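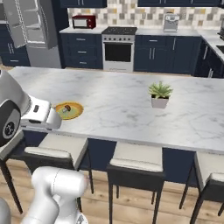 Venter worktop sealer, 50 ml trial bottle

For marble, limestone and other stone that stains if you look at it wrong. Wipe on, leave 4 hours, buff off. Dont use on wood or laminate – try Edano oil for those.

New label since September, same stuff inside. The old Dastia caps still fit.
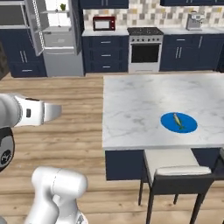
Second coat next day if water still soaks in. Kettle corner usually needs it. Keep lemon and vinegar off regardless, sealer wont stop etching.

Code 127. Sold singly or in packs of 4. Large bottles back in stock soon, email Rukulness to go on the list – no phone orders sorry.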